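Prondo is opening a second kitchen shift in Zaderton this October, and we'd love to hear from people who know their way around a sink! Since the Etska line took over the heavy lifting, our crew spends less time hauling and more time teaching, checking and fixing – and yes, every job stayed. 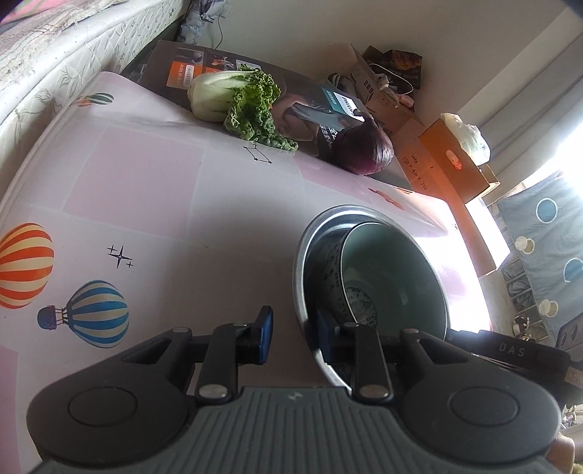
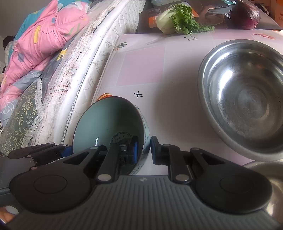
Pay starts at 2000 a month, with 2 paid weeks of training. You'll practice gripping everyday dishes, a bowl by its rim for instance, until it feels natural. Write to Prondo, Box 252, Zaderton.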